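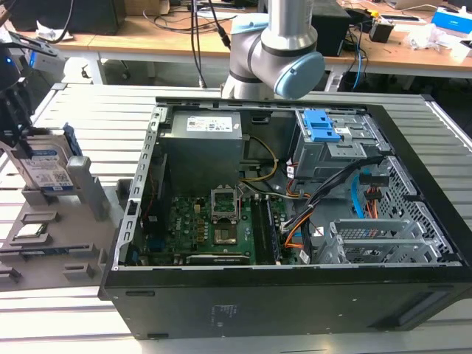
Kenia Board > Home Office > Hardware
Thread: Replace the old office tower or keep fixing it?

brackwater
Posted 2021-01-25

I run the office for a small flooring shop. We have one desktop that does invoices, payroll and the customer list. It's a Castden tower bought used, and it has started taking about 10 minutes to get to a usable desktop in the morning. Twice this month it locked up while saving a file. The local shop quoted me for a new machine with everything moved over, and the number made me swallow hard.

We have 2892 customer records on it plus the scanned job sheets. The accounting program is Stinano, the version you bought once and owned. The new one is a subscription and I don't want it. So my question is whether to put money into the old machine or give up and buy. Budget is tight until July, when the slow season ends.

Backups are on an external drive that I plug in when I remember.

tealkettle
I'd fix it. Ten-minute startup and freezing on save sounds like the disk to me. Before you do anything else, copy the customer list and the Stinano data folder to two places. Then run a drive health check and post what it says. If the disk is failing, a solid state drive costs a fraction of a new computer and you keep the software you paid for.

Dust it out while you have the side off. Ours was packed.
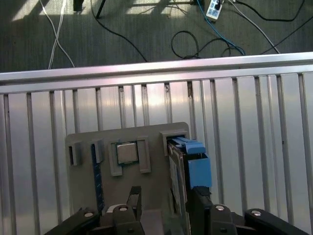

gravelpit: Disagree with fixing it. I kept an old tower going at our place for three years and every repair was small, so I never added them up. Drive, then power supply, then the board. By the end I had paid for a new computer and still had an old one. If payroll runs on this thing, the cost of a bad morning is more than the part.

tealkettle
Three years isn't bad though. The poster only needs to get to July.

gravelpit
Fair, but a used tower of unknown age with a backup drive that gets plugged in "when I remember" is not where I'd keep payroll.

brackwater
Point taken on the backups. I copied everything last night to the external and to a stick. The health check says Caution and lists 18 reallocated sectors. Is that bad?

tealkettle
It's bad enough. Some drives sit at a low number for a long time, but together with the freezing I wouldn't trust it. Clone it now while it still reads. If the clone fails partway, do a clean install and bring the data over by hand.

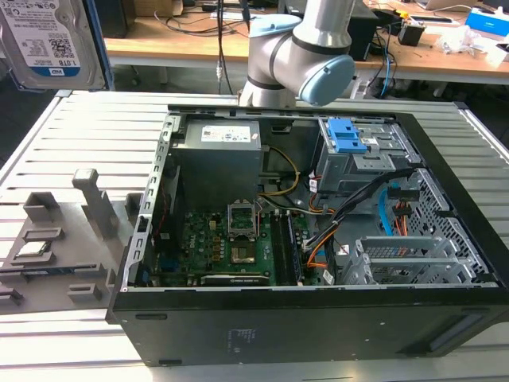
When you pick the new drive, check how much space you're really using first. People buy the same size they had out of habit. You may find that invoices and scans take up 33 GB and the rest is old downloads. A smaller drive is cheaper, and the leftover money should go to a second backup drive that lives somewhere other than the office.

csonka_flats
One thing missing here. Find the Stinano license key before you touch anything. Mine was tied to the install and I had to call them to get it released. They did it, but it took most of a week, and we wrote invoices by hand.

brackwater
Key is on the box, and the box is in the closet. I checked after reading this. I think I'll do the drive myself. Anything I should know about working inside the case? I've never opened one. 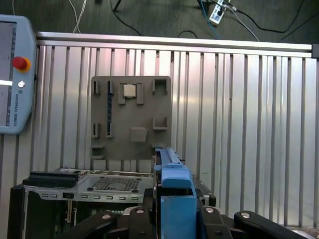 csonka_flats
Most first-timers lose time on the parts they set down, more than on the swap itself. Screws roll, cables get pulled without anyone noting where they went. Take phone pictures before unplugging each thing. Then give every piece its own spot. The tan board in the photo above is a good model — the square chip sits between two blocks and the thin card stands up in a slot, so each has a place. An egg carton and a folded towel will do for you. Leave the processor alone, a drive swap doesn't involve it.

gravelpit
And unplug it from the wall. I still say buy new in July, but if you're doing it, put the new drive in and keep the old one in a drawer untouched until you've done a full payroll run on the new setup.

brackwater
Ordered the drive plus a second external. Going with the fix for now and will price new machines in the summer. Will post when it's cloned.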